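Keeping the old kitchens going

Pavithra Gounder has been fitting and repairing kitchens for 25 years, the last 15 of them from a workshop in Flalness that she shares with a furniture restorer, Leandro Nieto. Most of her customers want to keep the kitchen they have. We met there one morning in November, before the first delivery.

She did not set out to be a repairer. "I was trained to put new ones in," she says. "You took the old one out in a morning and it went in the skip. Some of what we threw away was better made than what we were fitting."

Her first repair was for a retired teacher, Olga Calvo, who had been told that her units were beyond saving. Two drawers had dropped and a door had split along the hinge side. Gounder took the drawers home, glued new runners in and brought them back the following week. She charged 50 pounds.

"Olga told everyone on her street," she says. "I had work up to the spring from that."
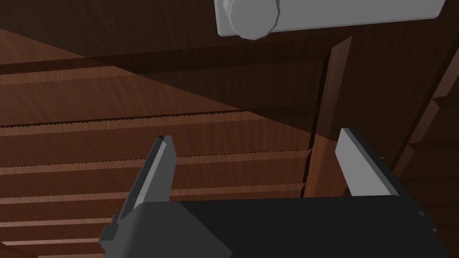 The commonest fault she is called to is a sagging shelf, followed by hinges that have pulled out of the side of the cupboard. People try to mend the second with longer screws. "It holds for a month. Then you have a bigger hole and a door on the floor." She drills the hole out clean, glues in a hardwood plug and starts again when it has set.

She is less keen on sanding. Customers often want to take a surface back to bare wood before she has looked at it, and she asks them to wait. A wash with warm water and a little soap, wiped off at once, will often do enough. If the finish has worn through she uses an oil, put on thinly and left overnight.

Nieto, who has been listening from the other bench, disagrees about the soap. His own work goes back further; he has a cupboard in at the moment with 1710 carved on its door, though he thinks the door is older than the rest. "I use a dry brush first, always," he says. "Water gets into the joints."

"His things are three hundred years old," says Gounder. "Mine have had gravy on them."

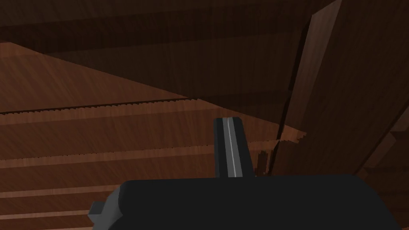 What it costs, and when to stop

She charges by the day and will not give a price over the telephone. A visit comes first, and she tells people there and then if the job is not worth doing. Units that have swollen from a leak are usually finished. So are those where someone has already cut the backs away for pipes and left nothing to fix to.

Ignacio Collado, who runs the Narkari café two streets away, had her look at his back kitchen last year. She kept the cupboards and replaced the worktop. "I had a quote for the whole lot new and I could not have paid it," he says. "We were shut for two days. I'd planned for two weeks."
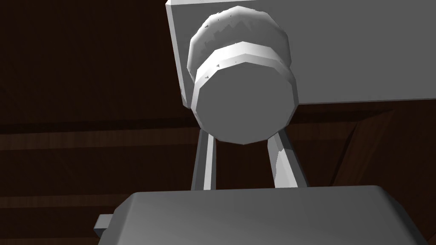
Gounder would like to see the trade taught again. She takes one trainee at a time and says the colleges have little to offer them beyond fitting. The first thing she has them do is handles, because the work is small and mistakes can be put right. A round knob on a plain grey panel is a good place to begin: there is one fixing to get right, and no pattern on the front to hide a hole in the wrong place. After that they move on to hinges, then drawers, and it is most of a year before she lets them cut a joint in a customer's house.

Her present trainee, Estíbaliz Villanueva, came from an office job and has reached drawers. "I've made the same one four times," Villanueva says. "The fourth one closes."

Gounder has no plans to take on more people or a larger workshop. The lease here runs for another three years, and she and Nieto have already agreed to renew it if the roof is seen to. By the time we finish talking the delivery has come, a load of oak boards, and she goes out to check them before signing.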